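Lenent on Loose Hats and the Vavby River Ride

Guests at Verkotby have grown used to hearing the same announcement before the Vavby river ride dispatches: hats off, bags under the seat. The park's ride operations lead, who agreed to speak on condition that no name be used, said the wording was changed in February.

"The old script was 18 seconds and most of it was about phones," the lead said. "Phones sink. Hats float, and they go into the intake screen."

Lenent, which operates the park, logged 163 stoppages on the ride last season. A stoppage begins when flow at the screen drops below the set point and the lift hill holds its boats. Clearing it takes two technicians and a pole.

"We don't drain the trough for a hat," the lead said. "Draining is for the pump, and that's overnight work."

The pump itself is a Retamal unit, installed with the ride and rebuilt twice.
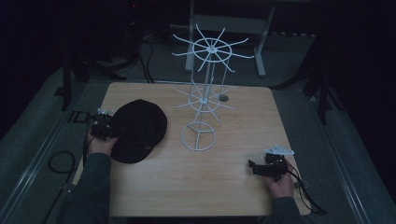
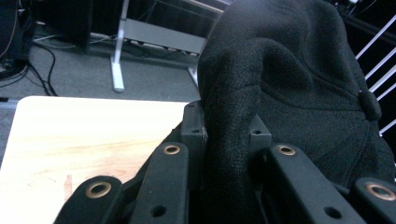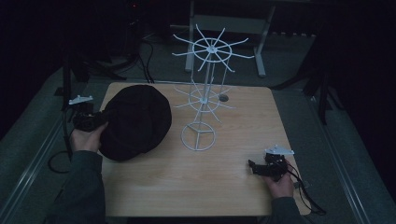
Asked whether retained headwear is ever returned, the lead described a shelf at guest services and a limit of up to 200 items. Anything over that goes to a charity bin. Matching an item to its owner is slow — a black cap like the one lying crown-up on the wooden tabletop in the last photo fits a large share of the claims. Staff now ask for the seam color and the size before opening the cabinet.

The next change is mechanical. A second screen with wider bars will go in ahead of the first, and the stop threshold will be reset after testing with empty boats.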